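Home News Workshops Members Calendar Contact

Shared Workshop Members Move Gripper Project From Screen to Bench

June | By Fitzgerald Achterberg, Hellus Workshop News

The Hellus shared workshop has approved bench space and a materials grant for Zomala, a two-finger robotic gripper being designed by its members. The decision allows the group to begin cutting and printing parts after a long period in which the work was carried out entirely in simulation.

The grant of $3000 will cover motors, a control board, bearings, printing material and a used aluminum frame on which the finished gripper will be mounted. Of that sum, $2000 has been released at once. The balance will be paid when the group shows a working pair of fingers to the workshop's equipment panel.

Zomala began as an evening class in computer modeling. Several of those enrolled had access to a printer at home but no experience with moving parts, and the class chose a gripper as a shared exercise. When the course ended, the participants asked to continue under the workshop's project rules, which provide storage, supervised use of the machine room and a mentor for each team.

Under those rules, any powered device must be modeled and tested in software before it is assembled on the premises. The Zomala team completed this stage with 200 simulated runs, covering opening and closing, approach to a flat surface, and the pickup of small blocks and cylinders. Records of each run were submitted with the application.

The panel's review dealt mainly with the fingertips. An early version used flat pads, which were simple to print but let round items roll out of the grip in simulation. The current version has stepped inner faces, and the team reported that the change improved its results with cylinders. The panel accepted the new shape but asked that the tips be made as separate parts, fixed with screws, so that a worn or broken tip can be replaced without reprinting the whole finger.

The panel also set conditions on power. The gripper is to be run at reduced force during its first month on the bench, and a stop button must be within reach of the operator at all times. Members under the age of sixteen may take part in assembly and programming but may not operate the gripper without a supervisor in the room.

Work will be divided between the workshop and members' homes. The finger links will be printed at home by participants whose machines are large enough, using files held in the project folder. Fingertips will be printed at the workshop, where the hardness of the material can be checked before the parts are fitted. Wiring and final assembly will take place at Bench 2, next to the electronics store.

Usum, a neighboring repair cooperative, has agreed to lend the team a set of small torque drivers and a bench power supply for the length of the build. The cooperative has asked in return for a copy of the finished plans, which it intends to use in its own training sessions.

The simulation files will remain in use during the build. Each change made to the hardware is to be entered in the model as well, so that the two versions do not drift apart. Members who wish to follow the project without taking part in the build may open the files on the computers in the design room, where the model is loaded with the jaws apart over a bare gray surface.

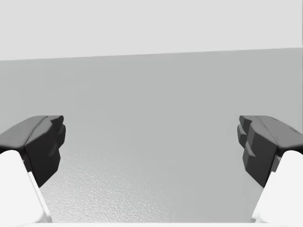
Can members who did not attend the modeling class join the build?

Membership of the team is open to anyone who has completed the workshop's safety orientation. New participants are asked to attend one assembly session before signing up for tasks, and should give their name to the project mentor at the front desk.

Assembly sessions will run from 6:30 p.m. to 9 p.m. in the electronics area. Participants should bring safety glasses. Tools and fasteners are supplied, and home-printed parts should be labeled with the file version and the type of material used. Parts without a label will be set aside until their maker can be reached.

The plans will be placed in the workshop library once the panel has signed off on the finished gripper.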